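Farner Parts Distribution -- Joint Works Meeting
Minutes, November 2020

Present: operations manager, two shift leads, maintenance lead, safety rep, three employee reps (picking, packing, returns), HR. Apologies from the night shift rep.

1. Minutes of the last meeting

Approved with one correction. Under item 4, "returns bench" should read "packing bench."

2. Bin picking cell

Operations reported on the trial in Hall 2. The arm is still on the temporary wooden bench and will stay there until the steel frame comes from Obura. Delivery has slipped to January. The trial is limited to one product family, the Cloda fittings, until then.

Target for the cell is 160 picks an hour. Yesterday's full shift log shows 1184 picks over the shift, with 345 stops that needed a person to clear them. The picking rep said the second number is the one people on the floor talk about. Clearing a stop means leaving your own station, and the hand-pick target for that station has not been changed to allow for it.

Agreed: hand-pick targets are suspended for whoever is covering the cell, starting next shift. Shift leads to mark it on the board.
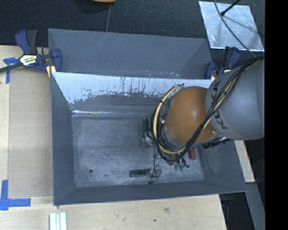 The maintenance lead wants the cable bundle at the arm rerouted before the cell moves to the steel frame. It hangs in loops around the orange joint and he would like it held closer in. He has asked Drilance for a quote on a proper dress pack. The bins are held with clamps for now. He is fine with that for a trial but wants them bolted when the frame is in.

The safety rep asked who may reach into a bin during a stop. Answer: trained staff only, after the stop button is pressed and the light is red. She asked for this in writing at the cell, in English and Spanish. Agreed.

3. Jobs and job grades

The packing rep asked again if the cell means fewer pickers. Operations said no one will be let go as a result of the trial. Two open picking jobs are on hold and will not be filled before January. The reps asked that this be recorded as a reduction. Operations did not agree with the word -- the minutes record both views.

HR presented a draft job description for "cell attendant." It covers clearing stops, changing bins, checking gripper pads and filling in the log. The proposed grade is the same as picker. The reps objected. The work calls for a three-day course and the attendant signs for the cell, so they want it one grade up. HR to come back with a costed proposal.

Several older pickers have asked to be considered for the course. They have the most trouble with the lifting and would welcome the change. HR confirmed that the course is open to all and that no computer test is required.

4. Noise and breaks

The compressor for the cell can be heard in the break area. Maintenance will move it behind the partition. Until that is done, the Hall 1 break room is open to both halls.

5. Training budget

3000 dollars remain for this year. Agreed to spend it on attendant training, first group of four. Names to the shift leads by the end of the month.

6. Other business

The returns rep asked for a second label printer. Carried over.

Next meeting in January, same room.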